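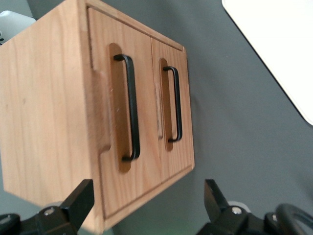 *Two-door cabinet with bar pulls, gripper fingers open at the lower front edge.*

Bench notes on the Wenside two-arm kit, opening and closing small furniture. Written for people who already have the arms bolted down and want fewer dropped handles. The kit was ordered from Dustwood and has run in our shop since November.

## Handles

Bar pulls are the easy case. The fingers need clearance behind the bar, and a pull mounted across a routed recess gives it. Set the jaw opening before the approach and leave it alone until the fingers straddle the bar. The factory setting opens wide, and on a pair of doors the outer finger can clip the neighboring pull.

- Vertical bar: roll the wrist so the fingers close from the sides.
- Horizontal bar: roll it a quarter turn and close from above and below.
- Grip near the middle on drawers. On doors, grip anywhere, but keep the same spot for every run.

Pull doors along an arc. The default motion is a straight line, and it drags the cabinet across the table once the door is partly open. Enter the hinge-to-handle distance in the door routine; ours is 143 mm. A strip of non-slip shelf liner under the cabinet takes care of what remains.

## Wrist camera

The wrist view is good for the last few inches and poor for anything else. Pale wood washes out under bright overhead light, and the seam between two doors can disappear. Dim the lamp before raising the exposure. Black hardware on light wood needs no marking. On dark wood, put a dot of masking tape beside each pull.

## Table layout

Use a matte gray top if there is a choice. Glossy tops throw reflections that the Fasura software reads as edges. Keep the cabinet toward the back, between the arm bases, and the loose items in front of it where both arms reach.

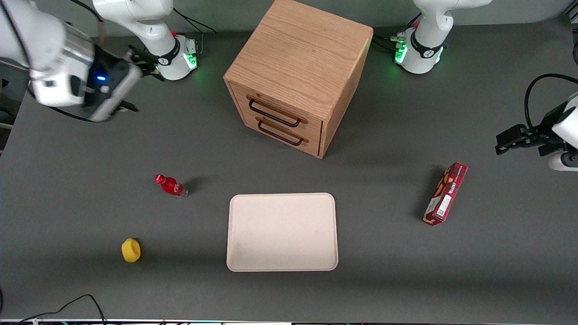 *Drawer cabinet at the back, tray in the center, bottle, sponge and snack box set out on the table.*

Round items go on their side only if the jaws can close across the narrow part. A flat carton should lie at an angle that suits the arm on its side of the table. Sponges compress, so drop the grip force to the lowest step and let the software report contact.

Route cables behind the bases. Any slack at the wrist should form one loop, long enough for a full roll and short enough to stay off the table.

## Numbers from our log

Yao-tsung Hsueh ran 513 handle pulls with the stock fingertips; 347 finished without a retry. Most of the misses were on doors, before the arc setting was changed. Hong sells softer replacement tips in packs of 2. They hold better on smooth bars but wear at the corners — check them every Sunday or whenever the grip starts to slide.

The manual's drawer section is adequate. Its door section omits the hinge distance entirely, so write the value on tape and stick it to the controller.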